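Jueves, 24 de enero de 2019

El cajón de los cables (y por qué he acabado forrando la mesa)

Llevaba desde Navidad diciendo que tenía que ordenar las piezas de electrónica, y ya sabéis cómo va eso. Abres el cajón, ves el nido, cierras el cajón. Así un día y otro. Hasta que el martes necesité un pulsador, uno normal y corriente, de los que tengo a puñados, y tardé más en encontrarlo que en montar todo lo demás. Cuando por fin apareció, debajo de un transformador de un teléfono que ya no existe en esta casa, me dije que hasta aquí.

Os cuento cómo lo estoy haciendo, que me lo pedisteis unos cuantos en la entrada de las herramientas de jardín (que por cierto siguen colgadas en su sitio, ¡milagro!).

Lo primero fue la mesa. Antes yo ordenaba en el suelo, sentada como un indio de película, y a la media hora no me podía levantar. Ahora lo hago todo encima de la mesa grande y con papel marrón liso, del de embalar, cubriéndola entera. Lo compro en rollo en Lelby, la papelería de la esquina, y me dura meses. El papel me encanta por varias razones: las piezas pequeñas destacan muchísimo, no se raya el tablero y encima puedes escribir en él. Yo voy apuntando a lápiz al lado de cada montoncito lo que es, o lo que creo que es, con su interrogante cuando toca. Y al terminar, se recoge el papel por las cuatro esquinas y toda la porquería (pelusas, trocitos de cinta, el tornillo sin dueño) se va de un viaje.

Truco dentro del truco: tensadlo bien. La primera vez lo dejé con arrugas y cada vez que apoyaba el codo se me iba una resistencia rodando hacia el abismo.

Lo segundo, las cajoneras. Tengo una blanca de tres cajones, con los frentes en beige clarito, que es una preciosidad para lo poco que me costó. Mi idea inicial era comprar uno de esos organizadores de ferretería con 30 cajoncitos transparentes, y de hecho estuve a punto, lo tenía ya en el carrito de Fesard. Pero me conozco. Con 30 cajoncitos yo me paso una tarde feliz haciendo etiquetas y al mes siguiente no guardo nada, porque me da pereza pensar si un interruptor con luz va en "interruptores" o en "luces". Con tres cajones no hay duda posible. Arriba lo que uso, en medio lo que podría usar, abajo lo que me da pena tirar. Y ya.

La cajonera la pongo encima de la propia mesa mientras clasifico, al fondo, y un poco girada para que me quede más a mano. Parece una tontería, pero cuando la tenía en la estantería me levantaba cada dos por tres, y cada vez que me levantaba acababa en la cocina.
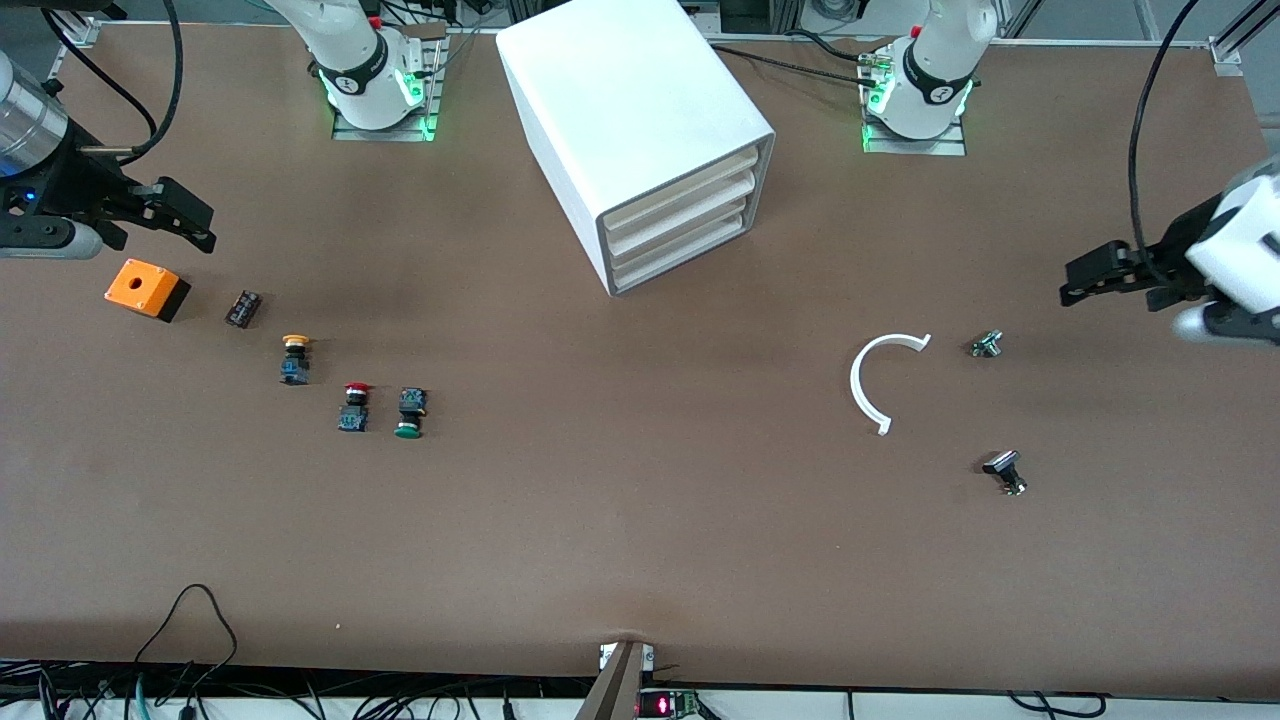 Luego viene lo de extender las piezas, que es mi parte favorita. No las echéis todas de golpe, por lo que más queráis. Yo voy sacando a tandas, dejo bastante espacio entre unas y otras y no empiezo con la siguiente hasta que la mesa está otra vez despejada. La primera tanda fue de 16 piezas, y me pareció ridícula de pequeña, pero fue la que mejor salió. La segunda la hice más grande porque me vine arriba y terminé mezclando lo revisado con lo sin revisar. Lección aprendida, vuelta a las tandas pequeñas.

El orden que sigo es este, más o menos. Primero los pulsadores y las cajitas con botón, que abultan y se reconocen de lejos. Hay una cajita cuadrada de plástico naranja con la base negra y un agujero redondo arriba a la que le tengo un cariño tremendo. ¿Sirve para algo ahora mismo? No. ¿La voy a tirar? Tampoco. El naranja tiene además una ventaja, y es que no se pierde nunca, da igual el desorden que haya alrededor. Si todo el material eléctrico se vendiera en naranja yo habría ahorrado muchas horas de vida.

Después van los interruptores y los conectores, y al final lo minúsculo, que lo hago sentada, con la lámpara buena y sin prisa. Para lo minúsculo uso tapas de bote de mermelada como bandejas. Probé con los platitos de café y fue un desastre, tienen el fondo curvo y todo se junta en el centro.

Los cables merecen capítulo aparte. Conté los que había en el cajón, por puro masoquismo, y salieron 71. Setenta y uno. En una casa donde enchufamos a la vez, como mucho, seis cosas. Los he enrollado uno por uno y atado con bridas de velcro (me gustan las de Grurkora, que son anchas y no pellizcan), y a los que tienen transformador les he puesto una tirita de cinta de carrocero con el nombre del aparato. De los que no he conseguido identificar he hecho una bolsa y la he cerrado con la fecha apuntada. Si en febrero no he echado de menos ninguno, al punto limpio. Lo digo aquí por escrito para que me lo podáis echar en cara.

Sé que alguno me va a decir que los cables se guardan en rollos de cartón del papel higiénico. Lo he probado, queda monísimo en las fotos y luego los rollos se aplastan, se abren y parece que guardas basura. Si a vosotros os funciona, adelante, yo no vuelvo.

Otra duda que me planteasteis: qué hacer con las carcasas vacías, las cajitas sin nada dentro y las tapas sueltas. Yo me quedo solo con las que cierran bien. Las que tienen una pestaña rota o un tornillo pasado van fuera, por bonitas que sean. Ahí sí que he sido dura – y eso que había una gris redondita que me hizo dudar un buen rato.

Me falta por resolver el asunto de las pilas, que ahora mismo viven en una lata de galletas y suenan como una maraca cada vez que la muevo. He visto un soporte de Ocampo para colgar en la puerta del armario, con huecos para cada tamaño, pero lo quiero ver en persona antes de comprarlo, que el último soporte de puerta que traje a casa no dejaba cerrar la puerta. Si alguien lo tiene, que me diga cuánto sobresale, por favor, en centímetros, nada de "poquito".

El fin de semana sigo con el cajón de abajo, el de la pena, que va a ser el más largo. He puesto papel nuevo en la mesa y he afilado el lápiz. También he escondido las galletas, aunque como las escondo yo no sé si va a servir de mucho.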